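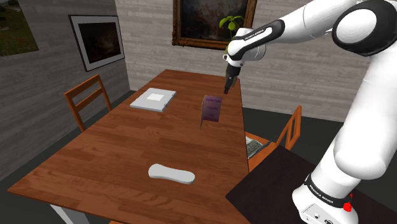

A purple book standing upright on a long wooden dining table.

Table finishes: change to the re-oiling schedule

The maintenance interval for oiled dining and meeting tables changes on 1st July. Tables finished with Dosura hardwax oil move from one full re-oil per year to a spot repair in summer and a full re-oil in December. Lacquered tables are not affected.

The change follows a review of service records by Xiaoyan Dai. Of 186 oiled tables on the old schedule, 31 needed sanding back to bare wood before they could be re-oiled. In nearly all of these the damage was confined to the strip along the long edges, where forearms and plates wear the film thin. The center of the top was usually sound. A full re-oil over a sound center adds build without adding protection, and on darker woods it leaves a visible patch where old and new coats overlap.

Spot repair procedure

Clean the surface with the Tillholm neutral cleaner, diluted as marked on the bottle, and leave it to dry overnight. Abrade the worn area by hand with the gray pad, working along the grain and feathering out a hand's width past the wear line. Do not use a machine sander for spot work. Apply one thin coat with a lint-free cloth and wipe off all excess within ten minutes. Oil left standing on the surface will stay tacky and has to be removed with solvent.

Light use can resume the next day. Keep water, hot dishes and table mats off the repaired area for one week. Rubber feet on lamps and monitor stands should stay off for two, as they can draw the color out of a fresh coat.

Used cloths must be laid flat outdoors to dry or stored under water in a closed metal can. Oil-soaked cloths can self-heat and ignite when bundled. This applies to a single cloth as much as to a full bag.

Testing for wear

Place a few drops of water on the edge strip and wait five minutes. If the drops hold their shape, no work is needed. If they spread and the wood darkens, schedule a spot repair. If the grain also feels raised after drying, report the table for inspection before applying any oil. Test both long edges, since the side nearer a window often wears faster.

Supplies

The 1000 ml can replaces the 900 ml can as the standard size. The formula is the same and the two may be mixed on one job. Opened cans keep for six months if the rim is wiped clean before the lid goes back on. Discard any can with a skin on the oil; straining it does not restore it.

Owners of Furnum extending tables should note that the leaves are to be oiled on both faces. Oiling the top face only has caused cupping in storage.

Questions about the schedule go to Xiaoyan Dai. Orders for cans, pads and cleaner go to Lorna Carnegie.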